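Print | E-mail

Work permit renewal while changing employers

stendton_mike
My work permit runs out in November. I work at Vilent now and have an offer from Soomro. Do I file the renewal first and then switch, or wait and let the new place handle it? I paid 620 dollars last time and don't want to pay twice.

harborlane
Depends on the permit. If it's tied to the employer, the renewal is no good to you once you leave. If it's an open one, file now and switch whenever you like.

stendton_mike
It's open. It came with my wife's status, and hers was extended last year.

harborlane
Then file now. Send a copy of her approval notice with it. Mine went in without that and I got a letter asking for it, which added 49 days.

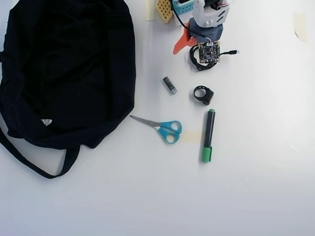 After I answered the letter the card came in 15 days, so the wait was all on my end. Keep copies of everything you mail.

grulberg77
I disagree with filing on your own. I paid a lawyer in Grulberg 600 and she caught a wrong date on my old card. I would have copied it straight onto the new form.

harborlane
That's a lot for a renewal. The form is short. Check the dates yourself.

grulberg77
Short forms still get sent back. He has a job offer riding on this.

stendton_mike
Posting back on October 18, 2018 – mailed it this morning, no lawyer, with her notice on top. Soomro says they can hold the start date until the card comes.

Print | E-mail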